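June 29, 2024

Back from the preview of Skandivix and too wound up to sleep, so I'll write it down while I still remember which bits annoyed me. The posters have been on every bus shelter since March. "The film that will change how you see love" is what they say. I saw love much the same way on the bus home as I had on the bus there.

The story, for what it's worth. A ferry engineer loses his hearing, moves to an island and falls for the woman who runs the post office. Then there's a storm. There is always a storm. You could hear people shifting their coats on their laps from the moment the first cloud turned up, working out how long was left.

The Plasia holds 287 and I'd say the back rows had been given away to anyone who would clap. They clapped at the title card. They clapped at the dog. I have nothing against the dog, who gave the only performance I believed, but I don't think you should applaud an animal for walking across a kitchen.

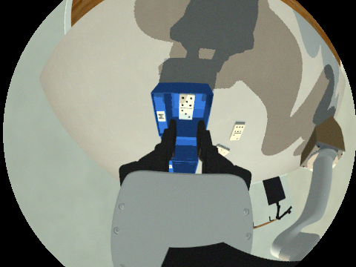
What bothers me more is the talk beforehand. A man from the distributor, Vumix, stood up in a nice jacket and told us that 3,000 people had already seen it at test showings and the response was "overwhelming". Overwhelming how? He didn't say. I have been overwhelmed by a smell. He also told us it would open on 3,000 screens, and I wondered whether he had one number in his head and was using it for everything.

I wrote both down on the back of my ticket, in case the adverts say something different next week. They usually do. The last one Vumix sent out was going to run all summer and it had gone from the Plasia before I'd got round to telling anyone not to bother.

To be fair to it (I am trying, I promised myself I'd try this year), the first half hour is decent. The engine room is well done, all clanking that slowly goes muffled, and for a while I thought they might trust us to sit in the quiet. Then the strings came in. They stayed in. By the time he gets to the island there's a piano as well, telling us to be sad in case we'd missed it.

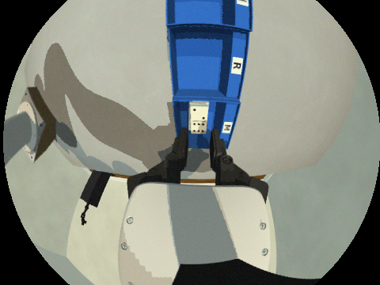 Three blue bins in a row on a pale grey tabletop.

Two hours and ten minutes, and I'd have taken the island out altogether. The post office woman has nothing to do except look at the sea and forgive people. I kept hoping she would lose a parcel.

Afterwards I went to Escobar for a coffee and something fried, and half the audience had had the same idea. The table next to mine was calling it a masterpiece. One of them hadn't noticed the brother in the opening was the same man as the harbour master at the end, which is supposed to be the whole twist, so I'm not sure what they thought they had been watching. I kept my mouth shut and ate my croquettes. They've gone up again.

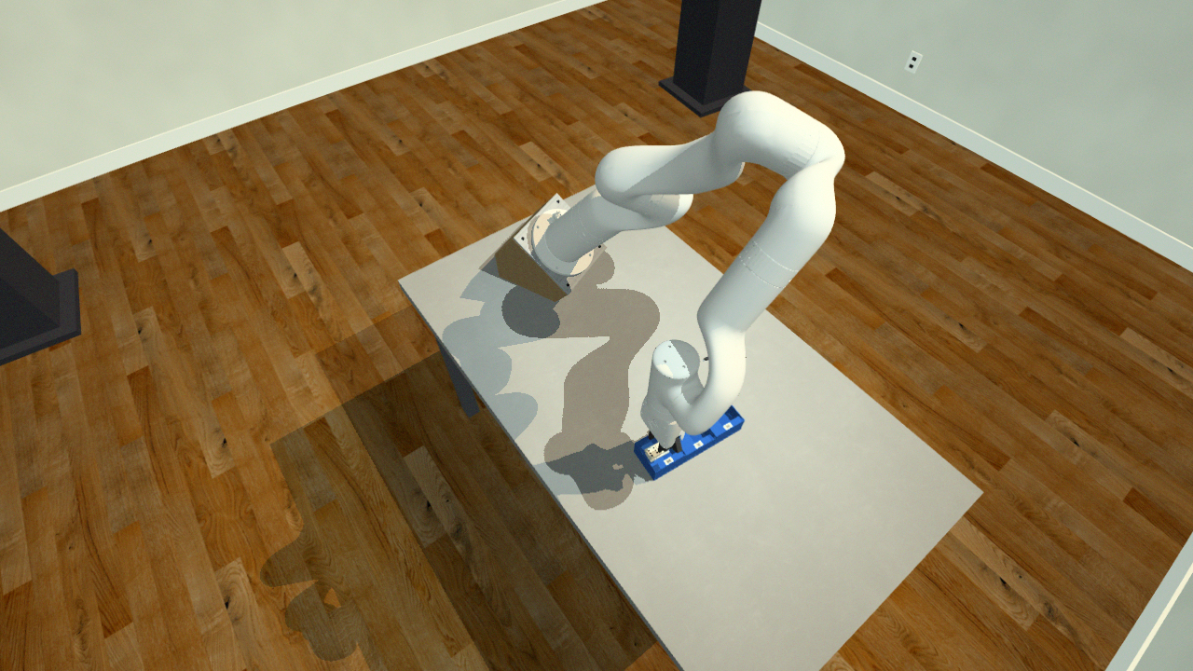

White robotic arm on its angled mount, light grey table, brown plank floor.

I'm giving it 2 out of five in the notebook. One for the engine room and one for the dog. I expect it will win things. The review in the free paper will say "moving", as it does for anything with a boat in it, and my sister will ring to ask if she should go, and go whatever I tell her.

Must find out when the old submarine picture is on at the Plasia. It was on the board by the door but somebody's umbrella was in the way.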